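From: Dionysis Stefanou
To: kitchen-ops list
Date: October 11, 2022
Subject: Re: what happens to the closing shift

Devendra Prajapati wrote:

> Quick poll before the January rota. If the arms take over plates and mugs at Clarnen, does the closing shift still need two people? Wakent's sheet says it saves 36 minutes a night. Please answer with what you see on the floor and leave the sheet out of it.

Devendra, I've closed with the arms for 10 nights now, so I'll take a swing.

The 36 minutes is real if you stop the clock when the last plate goes in the rack. My clock stops when I lock the door. In between I put everything back where the arms expect to find it, which used to be called "tidying up" and now has a laminated sheet with 7 steps.
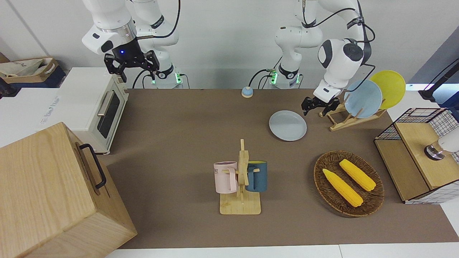 *Both arms at the table, two plates in the rack and one on the table.*

What changed for us: less standing, more watching. My wrists are delighted. My brain is less sure, because watching a gripper think about a mug at eleven at night is its own kind of tired. The two newest people like it fine. They never learned to stack 77 plates in a hurry and don't miss it.

I would keep two on the shift through January. One can mind the table while the other does floors, trash and the walk-in, none of which Wakent has offered to take off our hands. If you do cut to one, put the reset in the job description and pay for it. Right now it's a favor.

Also, who do I ask about moving the mug tree? Vulleo support says Wakent, Wakent says Vulleo.

Dionysis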